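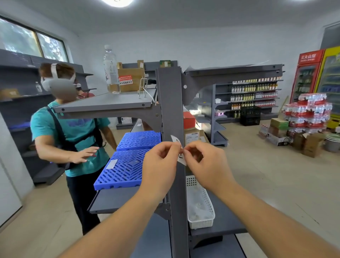 A small white paper label, held between two hands.

January 14, 2019
By Luminița Ciobanu

Why is tape sticky?

Pull a piece of tape off the roll and touch it. It grabs your finger, but it does not feel wet. So what is holding on?

The sticky stuff on tape and labels is called an adhesive. It is very soft, a bit like thick honey that never dries out. When you press it down, it flows into tiny bumps and dips, even on things that look smooth. The more places it touches, the harder it is to pull off.

Pressing matters. A sticker laid down lightly touches only the tops of the bumps. Rub it with your thumb and it sticks much better.

Dust is bad news for tape. The adhesive grabs the dust first – then there is no room left for the wall. Cold is a problem too, as it makes the adhesive stiff, so it cannot flow.

Try it yourself

You need 2 short strips of tape and a clean plate. Press one strip down hard. Stick the other to your sweater 4 times, then put it on the plate. Now peel both. Which one comes off more easily?

Word to know
Adhesive: something that sticks things together.

Filed under: How Things Work, Materials

More to read
Why does glue dry?
How do geckos climb walls?
What is paper made of?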